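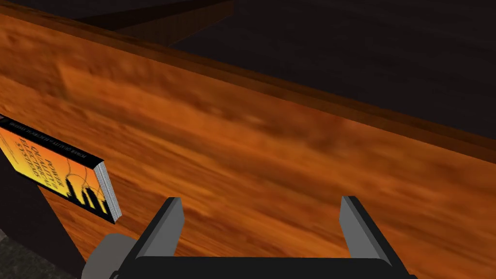
Wrist view in the simulated cell, gripper open, with a book on the wooden panel to the left.

Simulated Cell: Frequently Asked Questions
Maintained by Adelino Loureiro, Ramalho Cell Support. Last reviewed Jun 26, 2023.

What does this page cover?
It covers the setting up and routine care of the two-armed robot in the Umby household cell. The cell exists only in simulation. Questions about the physical units at Costwood should be sent to the workshop there.

How is the cell started?
Open the Prilell launcher, select Umby and load room 16. Wait until the status line reads Ready before sending any command to the arms. Users who need to reproduce an earlier run should enter its seed in the start form. The default seed is 1541.

How do I check the gripper before a session?
Open the fingers fully and look at the wrist view. Both fingers should be visible, with a clear gap between them. Close and open the gripper three times. If one finger lags behind the other, reload the gripper model and repeat the check. Do not adjust the finger limits by hand.

The wrist view shows mainly one surface. Is this a fault?
No. When the wrist is close to furniture, the grain of the wood may take up most of the view. Raise the arm before judging whether the camera mount is correct.

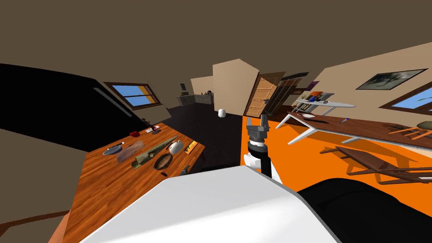

Room view, with one arm raised and a chair on its side to the right.

Why does the room appear tilted?
The room view follows the pose of its camera mount. A tilt is acceptable during free movement. For calibration, return the robot to its home pose and select Level View.

Only one arm is visible. Should I stop the session?
An arm may be outside the view. Consult the joint panel, where both arms must be listed as Active. If either is missing from the list, stop the session and reload the robot.

Must furniture be upright before calibration?
Yes. Use Reset Room to return chairs and tables to their stored positions. Small objects are reset separately, under Reset Items.

How often is the joint calibration repeated?
After every 1000 cycles, and after any change to the robot model. The full procedure takes around 3 minutes. The annual review of limits and contact settings is carried out in January.

How do I report a fault?
Use the fault form in the launcher. State the room number, the seed and the last command sent, and attach the joint log. Reports without a log are returned to the sender.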